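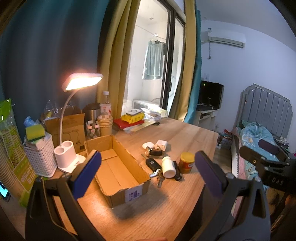 Prev by Date | Next by Date | Thread Index | List Home

Subject: Re: Parcel rates for the seed swap
From: Jean Cairns
Date: Tuesday, January 16, 2024

Nayeli Flores wrote:
> Are we mailing the bean packets one by one again, or sending
> a single box to each region? Zoila still has 169 packets from
> October and would like them out of her spare room.

One box per region this time. I priced it both ways and the single envelopes came to $486, mostly because the beans are too thick for the letter rate and get charged as parcels. Boxes are well under that, even with the extra leg at the other end.

Jhosep will take the northern box and Boris the coast. I still need a person for the valley. It means splitting up the packets and driving some of them over to the Apaza garden - an afternoon's work, maybe less.

Please label every packet with the variety and the year. Last round we had 60 with no year on them and I had to set them aside for germination tests. The Kedoline pole beans did fine. The Soner did not, so please don't send any Soner older than two seasons.

Used boxes are OK if the corners are sound. Cover or peel off the old label first - the sorting machines will read it.

Nayeli, can you ask Zoila if her packets are paper or plastic? Paper is better for beans.

Jean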